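Shop > Packing & Storage > Bags > Clear Bags

Bags Baskets Bins Table Covers Contact

Polstead Clear Carry Bag, Upright

The Polstead is a see-through carry bag for packing on a table. It opens at the top, stands up by itself on a flat surface once there is something in the bottom, and is carried by a fabric strap at the side. We sell it to people who pack snack bags, school supply bags and small care packages, and to anyone who wants to know what is in a bag without emptying it.

The body is flexible plastic. It ships folded flat and will have creases when you open it. Most of them relax after a few days of use, though the ones along the bottom tend to stay. The plastic also picks up finger marks. A damp cloth with a drop of dish soap takes them off. Do not use glass cleaner or anything with alcohol in it, which turns the plastic cloudy over time.

Straps come in navy, gray or red. The strap is sewn, not glued, and can be replaced. Replacement straps are listed on the spare parts page under item 864.

Packing the bag

Put flat and heavy things in first. Rigid containers go in on end, against the back wall. A tall container may stick up past the rim, and the bag will still carry fine as long as the weight is low. Small loose items can go down the sides afterward. If you pack the small things first they end up under the container and you will have to take everything out again to reach them.
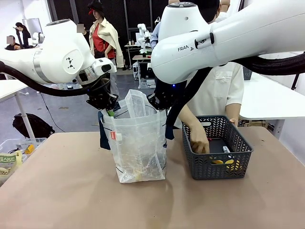 For a packing table we suggest keeping the supplies in an open basket next to the bag and the snacks in a bin of their own. An open basket lets you reach straight down for what you want. Pens, markers and other thin items should go in a cup or pouch if the basket has cutout sides, as they can work their way through the holes.

Set the bag down on a smooth surface. On a cloth it leans, and on a rough board the bottom will scuff. If two people are packing, have one hold the rim open while the other fills. The opening is soft and will fold inward if you let go of it too soon.

Customer notes

Sandra Kettle in Bainbridge ordered the navy strap for a school snack table:

"We used paper sacks before and the kids tore them open to see what they got. With these they can see. I would like the opening to be a little stiffer. The strap has held up well and I have washed the bags 4 times by hand."

Leandro Manzano wrote to ask if the bag can be used in a freezer. It cannot. The plastic gets brittle in the cold and may split at the bottom seam. For frozen items please see the Brenunby insulated bag, which has a zipper top.

Care and storage

Hand wash only, in lukewarm water. Turn the bag upside down over a rack to dry and leave the strap hanging free. The strap takes longer than the body, so check it before you put the bag away. Store flat or loosely rolled. Do not stack heavy boxes on top of folded bags, and keep them away from heaters and sunny windows.

Ordering

Sold in packs of 2 or 4. Strap color is chosen per pack, and we cannot mix colors within one. Orders placed before noon are packed the same day. The red strap is out of stock until November.

Returns are accepted on unused bags. If a seam or a strap comes loose in normal use, send us a photo of the damage along with your order number and we will replace the bag. You do not need to mail the old one back.

Baskets, bins and the Zostska wipe-clean table cover are sold separately.

Filed under: clear bags, packing tables, snack packing, replaceable straps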